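A visit to Geltach's home recording program in Linham

Geltach opened its Linham office to visitors in February, and I signed up for the afternoon group. The company trains a model for household robots, and the open day was given over to one part of that work: collecting the examples the model learns from. I had read their posts about it, but I wanted to see how the recording is organized.

The tour began at two in the office itself, on the second floor above a print shop. There isn't much to look at. One wall has shelves of hand-held grippers on chargers, and a long table is used for checking them out and in. Maëlys Bodin, our guide, let us try a pair. They are heavier than I expected, and my wrists noticed after a few minutes. You squeeze to close the fingers, and a camera on the tool records what you do. No robot is needed for any of this, so the recording can be done in ordinary homes.

People who record for Geltach are called collectors. Each one gets a task sheet, and a task is short: fold a shirt, put the glasses on the nightstand, straighten a pillow. One try from start to finish is an episode. The Linham group has 31 collectors and turned in 1,806 episodes in January. Clothing and bedding make up the largest share, 712 of them.

We then saw material from the bedroom set. Dark clothes come up a lot in it, and so do patterned bedspreads. The task sheets ask for both, along with different times of day, and collectors are told to leave the rest of the room as it is.

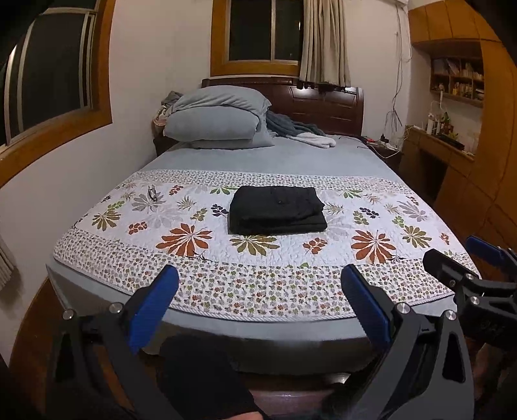
Odette Roussel wondered whether folding was worth so many episodes when a person can learn it from watching once or twice. She thought the time would be better spent on a wider range of jobs, even if each was recorded only a few times.

Bodin answered that they had tried it that way in the fall. The model picked up the general idea of each job but did poorly when the cloth was thick or the layers slipped. They now aim for 1,000 good episodes of a task before moving on, spread over as many homes as they can get. Roussel said she would still like to see the two approaches compared side by side. Bodin said a comparison was planned but had no date for it.

After that we went down the hall to the review room, where three people were working. A reviewer watches each episode, marks where it starts and ends, and writes a one-line label. They work in a program called Skereck, which was built in-house and looks it. Labels have to be plain. "Fold the shirt in half" is accepted and "tidy up" gets sent back. Failed attempts are kept too, under a separate tag, if the collector went on to fix the mistake. If a face or a piece of mail shows up, the reviewer flags the episode and it goes to a second person for blurring or removal.

I asked what gets rejected most. The reviewer nearest me said it was speed. New collectors hurry, and the motion is too quick to be of use. The second most common problem is a hand getting in front of the lens.

The last stop was a practice room with a bed, a dresser and a basket of towels, where new collectors train before they take the tools home. Two of us folded a towel each. Mine took four tries and I doubt any of them would have passed.

Coffee was served afterward in the front room. The number 6 bus back to Huet leaves from across the street, and the last one on Sunday is at 5:40, so check the timetable if you go on a weekend. Geltach plans another open day in the summer, and sign-up is through their newsletter.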